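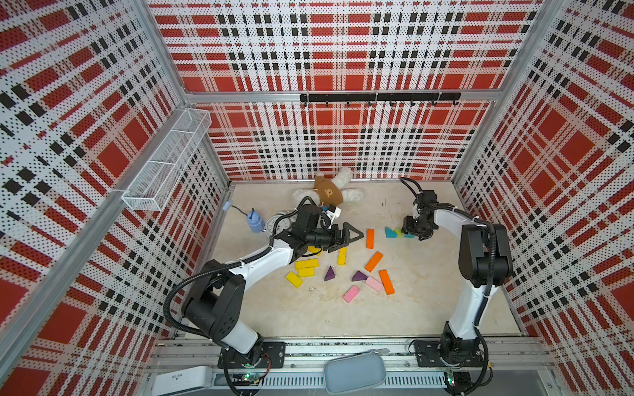 A tenant in Binddale wrote that she had stopped putting hooks up at all, as every hole in the plaster came out of her deposit at the end of the lease. Similar remarks were common in the written part of the survey, and they point to a constraint that the earlier literature on storage in small homes has tended to pass over. Floor area is usually treated as the main limit on what a household can put away. In the rented homes studied here, the wall was often the larger problem.

Last updated 30th March
Reading time: 14 minutes

4.2 Wall storage and the terms of the lease

Of the 1,117 households that returned the form, 400 rented in the two older districts, Adum and Larnine. Leases in Adum generally forbid any fixing that leaves a mark. Those in Larnine allow small nails but say nothing about screws, and respondents read that silence in different ways. Some took it as permission and put up full shelves. Others had written to the landlord, had no reply, and left the walls bare.

Perforated panels were the most frequent answer to this difficulty. A panel can stand on the floor or be held in a light metal structure, and the hooks and baskets are then carried by the panel and leave the plaster untouched. Respondents also valued being able to move a rail when a child grew taller - a point raised far more often by families than by people living alone. The Laitinen housing office now accepts such panels in all of its flats, provided that they do not cover a vent or an outlet.
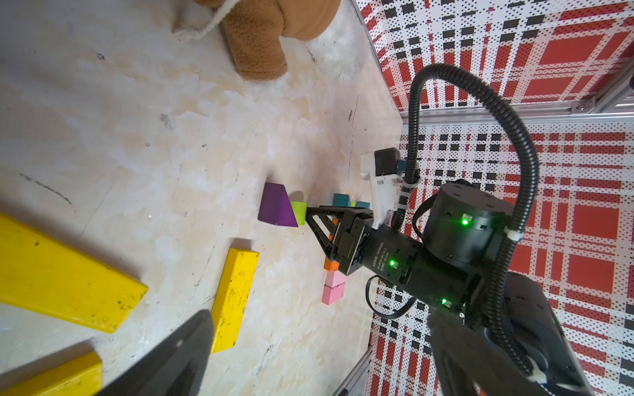
The office does not, however, pay for them, and cost was the reason most often given for going without. A second reason was appearance. Plain white panels were described as cold or as belonging in a workshop, and several households had chosen printed ones for rooms where guests were received. Strong patterns divided opinion within the same household. One reply from Larnine noted that small items hung on a checked background were hard to find in the evening.

Toys raised a separate question. Parents reported that open baskets fixed to a wall were used readily by adults, but that young children went on storing their toys on the floor unless the basket hung below shoulder height. We did not set out to measure mounting height, and the 40 follow-up visits made in May recorded it only where the household agreed.

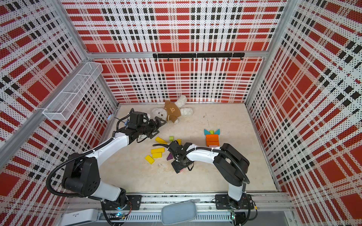

Figure 3. Patterned perforated panels with a hook rail on the back wall and a wire-mesh basket on the left wall.

Where heights were recorded, hook rails had most often been placed to suit the tallest adult in the home. Baskets varied more - in Adum they were commonly set low and beside the door, where they also held shoes and mail. The effect of lease terms on these choices is taken up in Section 4.3.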